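Print this page | E-mail this entry

Sun 18 October

Up before the alarm and out at Grinow Pond while it was still gray. I had my heart set on the heron. He's been working the same corner by the culvert all month, and I figured if I got in early and sat low in the reeds he'd walk right up to me. Well, he did come in, but he landed on the far side and stood there with his back to me for most of an hour. I took 199 pictures of a heron's back. I kept thinking he'd turn around, and when he finally did the sun had come up right behind him and all I got was a black shape with a beak.

My knees were soaked through by then so I moved up to the boardwalk and tried for the kinglets instead. Those little guys never hold still! I cranked the shutter speed, leaned on the rail and just held the button down whenever something twitched. I think I have 4 keepers out of the whole bunch, and one of those is mostly leaf -- but it's a pretty leaf.
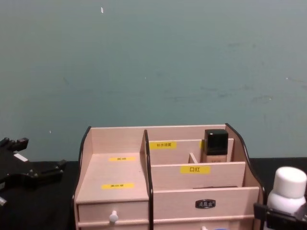 Desktop organizer, pale boards with black edging.

Drove home by way of Sturine to see if the cedar waxwings were back in the crabapples. They weren't, or they were and I slept through it last week. Plenty of fruit left on the trees though, so I'm not giving up. I did get a nice slow look at a red-tailed hawk on the pole by the feed store, and of course I had the macro lens on from fooling with some mushrooms. By the time I'd switched over he was gone. I really need to quit changing lenses in the car.
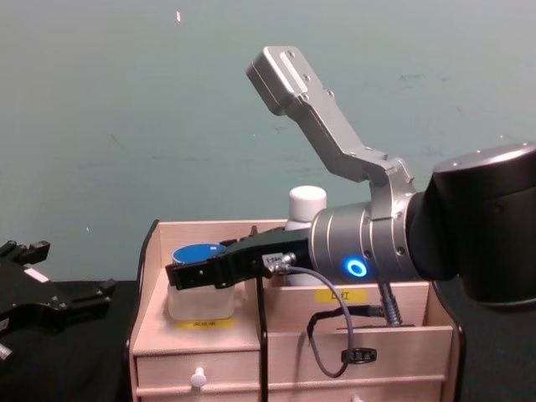
Vol. 37

Spent the afternoon on the couch sorting. I've been trying to be tougher about deleting, because the drive is down to its last bit of room and I still haven't gone through the owl pictures from February. Got rid of some 100 heron backs and felt better right away. Kept one where he's fluffed up and you can see the wind lifting the feathers on his neck. It's soft, but I like it.

Thinking about Arnero Marsh next weekend if the road is open. There's a pull-off on the east side where you can shoot out the car window, so at least my knees would stay dry. Need to charge both batteries and find my other glove.

Print this page | E-mail this entry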